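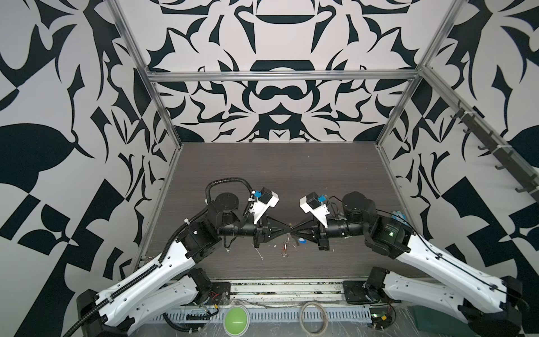
Slide 1: Ensinar a tarefa à mão

Começar pela bancada. São os dois braços do posto Odik, um de frente para o outro, com uma câmera pequena em cada punho. As garras quase se tocam no centro da mesa. Dizer que quase tudo o que vou mostrar hoje se passa nesse espaço entre as duas pontas.

Apontar o frasquinho transparente com a parte vermelha dentro. É pequeno e fica em pé sozinho, o que engana: qualquer esbarrão derruba.

Não falar ainda de modelo nem de treinamento. Isso fica para o slide 4.

Slide 2: Duas maneiras de demonstrar

Guiar com a mão: a pessoa segura o braço e o leva pelo caminho. Os motores ficam soltos e o controlador grava as juntas. Serve bem para um braço só e movimentos largos. O problema é que a mão da pessoa entra na imagem da câmera do punho e depois, na execução, ela não está lá.

Controle remoto: a pessoa move um par de braços menores, fora do posto, e os grandes copiam. A imagem fica limpa e dá para usar os dois lados ao mesmo tempo. Em troca, o operador não sente o contato e aperta demais no começo.

Na Gaete usamos o controle remoto para tudo que envolve as duas garras. Guiar com a mão ficou só para ensinar posições de descanso.

(Se perguntarem do atraso entre comando e movimento: o operador se adapta em poucas tentativas, mas atraso variável é pior que atraso longo.)

Slide 3: O que gravamos

Em janeiro começamos com a meta de 100 demonstrações. Fizemos 209 e ficamos com 105. Explicar o corte com calma, porque sempre perguntam.

Saíram as demonstrações em que o operador parou no meio para pensar, as que tinham o objeto fora do alcance de uma das câmeras e as que terminaram bem por sorte. As tentativas com erro corrigido ficaram. Se o operador pega torto, solta e pega de novo, isso é útil e o robô vai precisar.

Cada demonstração dura cerca de 4 segundos a mais quando o operador é novo. Parece pouco. Na prática, muda o ritmo de todo o conjunto, e preferimos não misturar novatos e experientes na mesma sessão.

Slide 4: Do gesto à política

O programa Carkis junta as imagens, as posições das juntas e a abertura das garras. Mostrar o gráfico das duas garras e deixar na tela um tempo.

Lembrar: o que o operador vê tem que ser o que o robô vê. No laboratório de Galtarby a gente olhava direto para a mesa e acertava coisas que nenhuma câmera mostrava. Passamos a operar só pelo monitor. Ficou mais lento e os dados melhoraram.

Slide 5: Recomendações

Conferir as câmeras dos punhos antes de cada sessão.
Variar a posição inicial do objeto desde o primeiro dia.
Anotar quem operou.
Parar quando o operador cansar, mesmo faltando pouco para a meta.

Abrir para perguntas. O roteiro de gravação vai no material da palestra, na versão de 1º de abril.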